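Huanca to repair clothes for free

Jun 23, 2021

Clothing repair shop Huanca will mend up to 4 garments per household at no charge through the end of the month, owner Nimal Nanayakkara said.

The shop took in 388 pieces during a similar offer in January - mostly zippers and hems. Coats and leather are excluded. Drop-off closes at 4 p.m., and repairs take up to 20 days.

20 shares | 4 comments 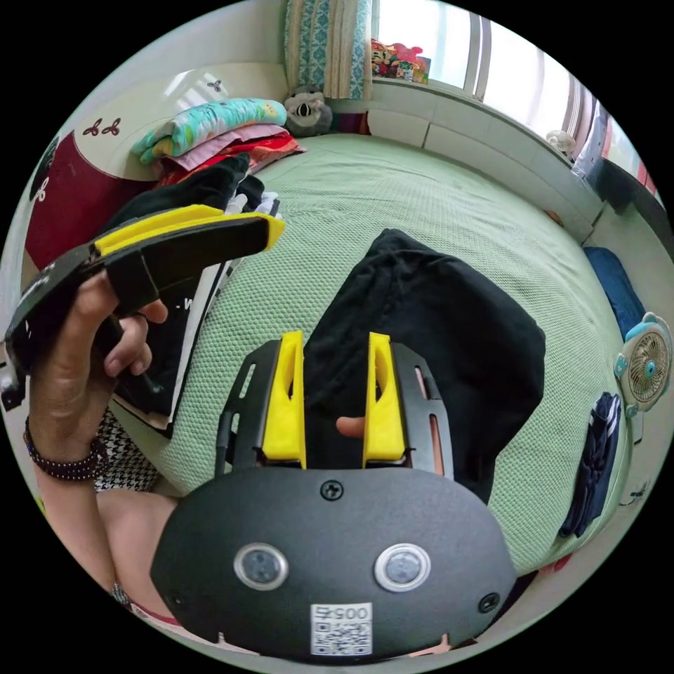 A folded black garment on a bed with a pale green sheet.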